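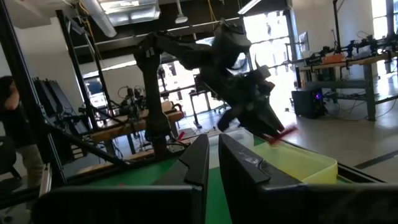 Halina Makowska
Automation technician, Cernby

How to test whether a two-arm cell can put things away

Moving a small item into an open bin is the usual first chore for a bench robot, and a fair measure of how far these machines are from useful work. The procedure below applies to any pair of arms with parallel grippers. A red brush or scrubber and a yellow plastic bin on a green surface suit the job: the colours separate well on the wrist camera.

1. Fix the bin position. Mark two corners on the work surface. A translucent bin glows under window light, so set exposure at the time of day you intend to run.

2. Clear small scraps off the surface before each block. Detection will pick up a fragment of the same colour as the target.

3. Set the approach height. The lowest point of the held item should clear the rim by 31 mm. Long items tilt in the grip, so measure from the item and not the fingertips.

4. Park the second arm with its fingers short of the bin. Check the cable loops at the upper joints through the full range of travel.

5. Run 20 cycles without touching anything. Log each as placed, dropped or stopped. A brush left hanging over the rim is a drop.

6. Move the bin 3 cm, leave the program alone and repeat.

Step 6 is where most cells fail. Our log at Cernby stands at 2,077 cycles. With a fixed bin the results are good enough for a packing bench. With a shifted bin they are not, and a kitchen sink shifts everything.

Konrad Sadowski keeps the log template on the shared drive under Kidow. Enter the tape condition on each finger as well; worn tape changes the grip and should be replaced before a new block is started.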